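3.2 Soft furnishings and the sound of small rooms

Anyone who has moved into a new apartment knows the sound of it before the boxes are unpacked. A single handclap rings off the walls, voices turn hard and bright, and a dropped spoon can be heard two rooms away. Then the furniture arrives and the ringing fades. This everyday change is the subject of the present section, and we think it deserves far more attention than it usually gets in work on household noise.

Most studies of sound in the home look at what comes in from outside: traffic, neighbors, building work. That is a fair concern, and Hubáček and Paulík treat it at length in their earlier survey of apartment blocks. Our own interest is in the sound a household makes for itself, and in what a tenant can do about it without a drill, a landlord's permission, or much money. Hard floors make this question a lively one. Tile and stone are easy to clean and pleasant in summer, but they give back nearly all the sound that lands on them. A living room with a tiled floor, bare plaster walls, and a large window has very few places where sound can go to die down.

We visited homes in the Haria development, where every apartment has the same tiled floor from the front door to the balcony. This was a gift to us! The floor plans differ only a little, so most of the difference between one living room and the next comes down to what people have put in it. In all, 11 households agreed to take part. Each was visited in April, in the early evening, when the families were at home and the rooms were in their usual state. We asked that no one tidy up or move anything on our account.

In each room we made 2 kinds of measurement. The first was the decay time after a short, sharp sound, taken with the source near the door and the microphone at seated ear height. The second was a simple speech test. One person read from a list of words while another, seated across the room, wrote down what they heard. Danica Ševčík prepared the lists, drawing on 602 common nouns, and no listener heard the same word twice. The reading was done by Dušan Bednárik throughout, so that differences in accent and loudness would not creep in between homes.

Both measurements were then repeated after the loose soft items had been carried out of the room: cushions, throws, folded blankets, floor pillows. Sofas, rugs, and curtains stayed where they were. We wanted to know how much of a room's comfort rests on the things people buy on a whim and toss into a corner. The answer surprised us, and it delighted us too. In the sparsely furnished living rooms, the loose items made a difference that the residents could hear at once, with no instrument needed. One of them laughed when she spoke her first sentence in the stripped room and said it sounded like her grandmother's stairwell.

The effect was weaker where there was already a thick rug or a deep fabric sofa. This fits with what is known about absorption in general. The first soft things brought into a hard room do the most good, and each one after that adds a little less. It also fits the speech test, where listeners in well-furnished rooms made few mistakes either way.

Placement turned out to matter as well, and we would love to see others take this further. A cushion lying flat on a sofa has one face hidden, and the sofa beneath it is covered up in turn, so the pair of them soak up less than they would apart. The same cushion stood up against a bare wall or left on the tiles has more of its surface open to the room. Corners are of special interest, as low-pitched sound builds up there – although a cushion is too thin to do much against the deepest notes, whatever the sellers of decorative pillows may claim.

Filling and cover both play a part. Open, springy fillings let air move through them and turn some of that motion into heat. Tightly sealed covers, such as coated fabric or imitation leather, keep the air out and send much of the high-pitched sound straight back. Natália Kollár's bench tests on covers from the Plestik range and on plain woven cotton are described in Section 4, together with the method used to compare them. We mention them here only to warn the reader that two cushions of the same size and weight can behave quite differently.

We should be open about the limits of this work. The sample is small, all of the homes share one type of floor, and people themselves absorb sound, so a room with four visitors in it is never quite the room the family lives in. We kept to the same 3 people in the room for every measurement, which at least makes the visits comparable with each other. Matoušek's correction for occupied rooms was tried and made no difference to the order of the results.

Figure 3. A pink cushion in a room with a light-colored tiled floor.

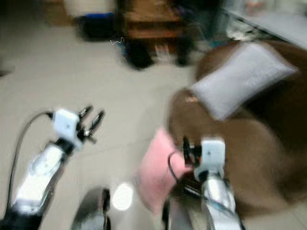 3.3 Curtains, shelves, and open doors

Curtains call for a separate treatment, as the same piece of cloth can be drawn, half drawn, or bunched at the side within a single evening. We measured each window in the drawn and the open position and left the halfway cases for later work. Full bookshelves were noted but not emptied, and interior doors were kept closed except in the two-room comparison reported in Section 3.4.

Contact: Drahomíra Hubáček, Jinwood Room Sound Group | © The authors | Back to top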